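Hetness publishes setup and care routine for its garment-folding cell

26 Feb 2022

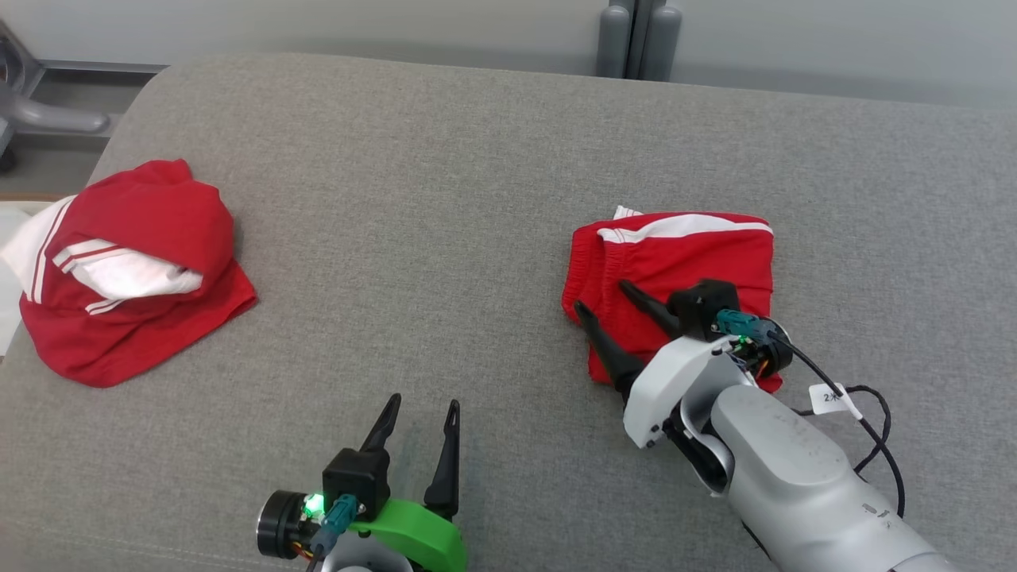 What the routine covers

Hetness has released the setup and care routine for Yagi, its two-arm folding cell. The routine was written by Mitsuko Fukuda and is free to download.

Setup starts with the grippers. Both are opened and closed 60 times with nothing between the fingers, then checked for play at the tips. Cables are looked over from wrist to forearm — a loop must leave enough slack for a full turn but stay clear of the fingers. Motor plugs are pushed home by hand.

Finger screws are checked after every 300 folds. A full service takes roughly 4 hours and includes cleaning the arm covers.

"Most of our stops came from a plug that had worked its way out," said Alun Howells, service lead at Hetness. "Now we check them before the first shirt or pair of shorts."

A version for the larger Nultent cell will follow in July.

Contact: Hetness press desk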